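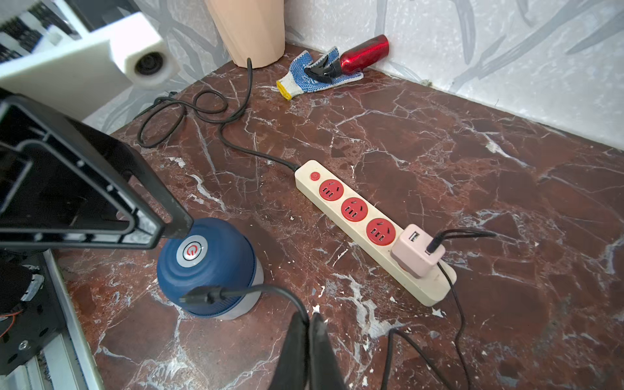 Hwa-young Cheon recorded most of her second EP between midnight and four in the morning, when the street outside was quiet enough for a vocal take. She had no booth and no engineer, only a laptop, an interface and one microphone. Everything had to run off whatever outlets were close by, and a power strip with three red sockets sets a hard limit on how much gear a singer can use at once. She says the limit helped her finish. The five songs on "Wuveo," out 24/08/2018 on the small label Sadent, rarely have more than a voice, a bass line and a drum machine going together.

The label did not expect much. Sadent pressed 600 copies on vinyl and planned to sell them at shows through the fall. The first single, "Pavix," changed that plan. A college station played it in the late slot, two larger stations picked it up, and the records were gone in 19 days. A second pressing is due in September.

"Pavix" is an odd choice for a radio song. It opens at 72 beats per minute with the vocal almost dry, and the chorus does not arrive until well past the two-minute mark. When it does, Cheon sings it in a lower register than the verse. Programmers usually ask for the opposite. The label offered to cut a shorter edit and she turned it down. 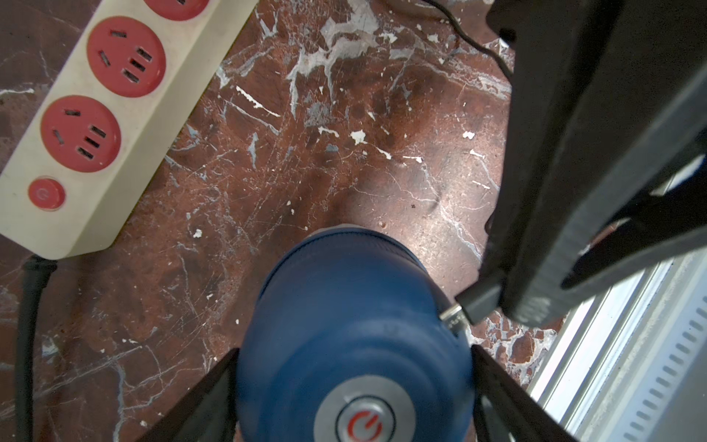
Seo, the producer's name on the sleeve, heard the demos early and told her to leave them alone. Seo's view was that the rough vocal on the title track would lose its character in a proper studio, and that listeners "can hear when a singer has done it forty times." In the end Seo mixed the record from Cheon's original files and replaced only one bass part.

Cheon grew up singing in a church choir and later played keyboards in a wedding band, a job she kept until this spring. She still talks about set lists the way wedding musicians do, in terms of who is eating and who is ready to dance. Her live show now runs up to 40 minutes and includes all five songs from the EP, plus a slow cover that she changes from city to city.

The fall dates are in small rooms, most of them with a drummer added. She has started writing for a full album and has three songs she likes. She plans to record them the same way, at night, with the drums done separately.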